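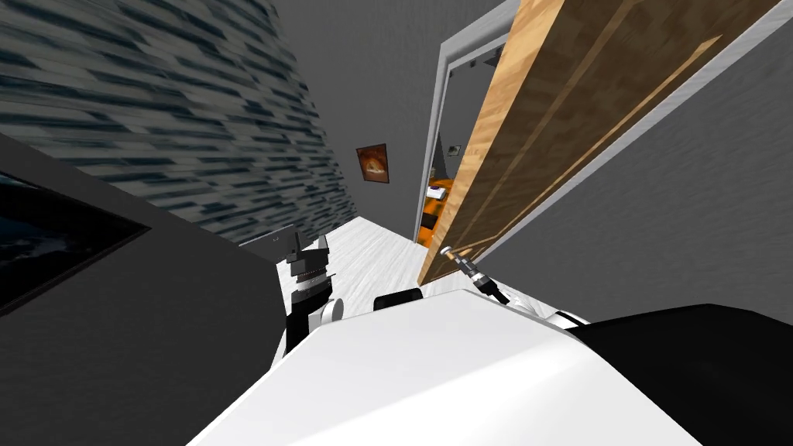 Head camera in the hallway sim, both grippers free, door open.

From: Jannik Weidemann
To: dridell-users
Subject: Re: door task, head camera roll

> On our side the planner gets a door pose, but the grasp
> ends up beside the lever. Is the camera transform in the
> Bresex robot file right? The horizon looks very tilted.

The tilt is in the rendered view too, so don't straighten the images before you pass them on. Dridell reads the head pose at every step and applies the roll itself. If you rotate the image first, it gets applied twice and the grasp target moves off the handle.

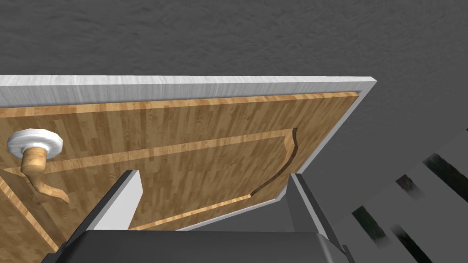 The other thing to check is which part of the door you fit. The raised molding gives strong edges, and in 3 of my early runs the plane fit locked onto the groove when it should have used the flat panel. I now drop any edge closer than 50 mm to the handle point before fitting. The setting is edge_margin, in the perception block.

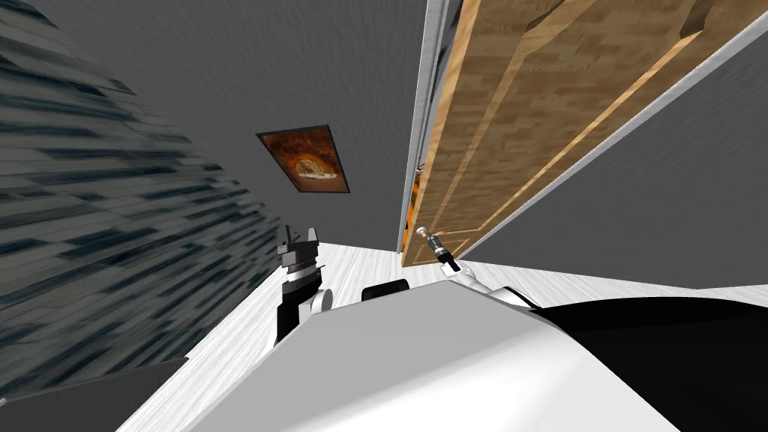

For the approach, set the seed to 777 if you want to compare with my logs. I ran the Zusancombe layout 17 times with that seed and the handle estimate was the same every time. What still changes between runs is the arm path, because the planner stops on wall-clock time. Steinbach has a branch that stops on iteration count, and I would use that for any comparison.
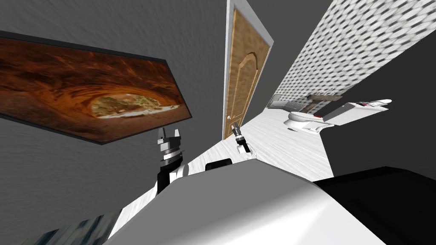 Handle side is still read from the scene file. I want to take it from perception in the October release, but the patch needs tests first. Please send me your config and the planner log, with the transforms included.

Jannik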